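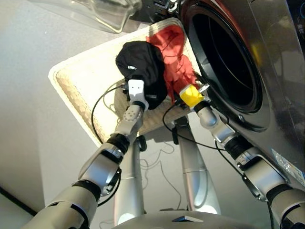 Kopfhörer reinigen: Tipps für Ohrpolster, Bügel und Ladekontakte

Ein Kopfhörer sitzt jeden Tag auf der Haut und in den Haaren, und trotzdem wird er bei vielen Leuten viel seltener geputzt als die Brille. Ich benutze seit zwei Jahren einen Wevia mit Ohrpolstern aus Kunstleder und für unterwegs kleine Ohrhörer mit Ladeschale. Mit beiden habe ich Fehler gemacht. Einmal habe ich Glasreiniger genommen, danach war das Kunstleder matt und ein bisschen klebrig.

Was Sie brauchen

Zwei weiche Tücher ohne Fusseln
Eine trockene Zahnbürste mit weichen Borsten
Wattestäbchen und einen Zahnstocher aus Holz
Lauwarmes Wasser mit einem Tropfen Spülmittel

Vor dem Putzen schalten Sie den Kopfhörer aus und ziehen das Kabel ab. Das klingt selbstverständlich, aber ich habe es schon vergessen, und dann hat der Kopfhörer mitten in der Arbeit meine Schwester angerufen.

Ohrpolster

Bei den meisten großen Modellen kann man die Polster abnehmen. Manche sind eingeklickt, andere nur über einen Rand gezogen. Schauen Sie zuerst in die Anleitung, in welche Richtung man drehen muss. Bei meinem Wevia geht es gegen den Uhrzeigersinn, und es braucht am Anfang etwas Mut.

Kunstleder wischen Sie mit dem feuchten, gut ausgedrückten Tuch ab und danach gleich mit dem trockenen. Bezüge aus Stoff darf man bei einigen Herstellern mit der Hand waschen. Den Schaumstoff darin lasse ich immer trocken. Nach dem Waschen liegen die Bezüge bei mir über Nacht auf einem Handtuch, nicht auf der Heizung.
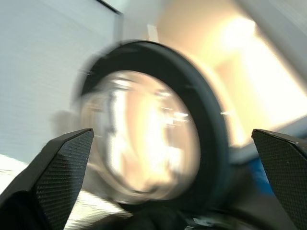

Gudrun Vik schreibt dazu, sie habe die Stoffbezüge früher in der Maschine gewaschen, in einem Wäschenetz und mit wenig Schleudern, und nach dem dritten Mal seien sie so eng geworden, dass sie nicht mehr über den Rand passten. Jetzt wasche sie sie im Waschbecken.

Bei neuen Polstern muss man nicht unbedingt das Original kaufen. Ich habe die von Gulla für 15 Euro genommen. Sie sind etwas dicker, und der Bass klingt damit ein wenig anders. Nach einigen Tagen habe ich mich daran gewöhnt.

Gitter und Membran

Den Staub auf dem Gitter bürsten Sie trocken ab. Halten Sie dabei die Muschel nach unten, damit der Staub herausfällt und nicht hinein. Druckluft aus der Dose nehme ich hier nicht, der Strahl ist für die dünne Membran zu stark.

Bei kleinen Ohrhörern ziehen Sie zuerst die Silikonaufsätze ab. Diese dürfen in das Wasser mit Spülmittel. Die Ohrhörer selbst bleiben draußen, auch wenn auf der Packung etwas von Spritzwasser steht.

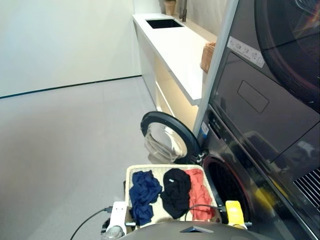

Waschmaschine mit offener Tür, darüber der Trockner

Ladekontakte

Wenn ein Ohrhörer nicht mehr lädt, ist oft nur Schmutz auf den Kontakten. Ein trockenes Wattestäbchen genügt meistens. In den Ecken der Ladeschale hilft der Zahnstocher, aber ohne Druck. Bitte keine Nadel und keine Büroklammer.

Wie oft?

Die Silikonaufsätze jede Woche, die Polster einmal im Monat, nach dem Sport sofort mit dem trockenen Tuch. Wenn der Kopfhörer länger nicht gebraucht wird, lege ich ihn mit einer Akkuladung von ungefähr 50 Prozent in die Schublade. Die Kabel kommen in einen eigenen Beutel, sonst drücken die Stecker Spuren in das Kunstleder.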